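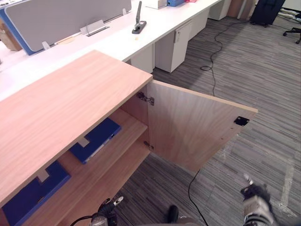 ok short thread on what we've been doing with cabinet doors, bc people keep asking. 1/

Setup: two-arm robot, ordinary office, ordinary cabinet. Task is open the door, deal with the binders on the shelves, close the door. No tags on the furniture, no map of the room.

Question was simple. Does it help to train on door runs where the operator messes up and recovers? Or just clean ones? 2/

Two policies. Same model, same 1000 demos each. One set all clean. Other set has 100 demos swapped for messy ones – slipped grip, bad approach, door bumped half shut, then fixed. 3/

Result: messy set wins, and mostly on closing. Opening is near enough the same for both. Clean policy misses the door edge once and just keeps pushing at air. The other one backs off and trys again. 4/

Caveats. One building. Hinged doors only, no drawers. 8 cabinets, all pretty similar. And Zanele Nkuna did most of the messy demos so it may be partly her style we're learning, need more operators before I'd bet on it.

Also glass doors = still terrible. Both policies. 5/

Sipho Mabuza is rerunning teh whole thing at Luson with different grippers. Writeup in February if that holds up – code same time, pls stop emailing Iida about it 6/6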